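Guides > Kasow Label Printer > Setting Up > Section 4

Search this guide Go

4. Loading your first roll

I've set up a pile of these Kasow printers for our little mail-order shop, and the roll is where I always slowed down. Take your time with it!

1. Switch the printer off and pull the plug.
2. Press both side tabs and lift the lid.
3. Drop the roll in with the labels facing up (mine holds 300).

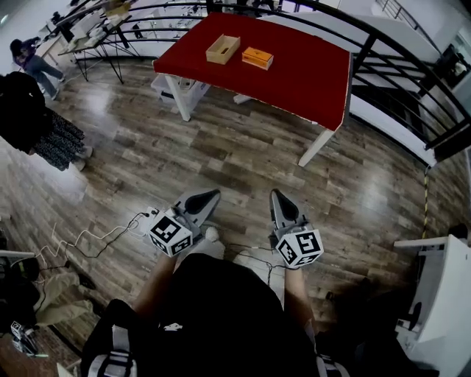

Two small boxes on the cloth-covered table.

4. Feed 2 inches of paper out the front, then close the lid till it clicks.
5. Plug in, switch on, and hold the feed button until one blank label comes out.

Note: If the light blinks orange, the roll is crooked – open up and go back to step 3.

Caution: Keep your fingers off the print head. It gets hot after a long run, and I've got the sore thumb to prove it.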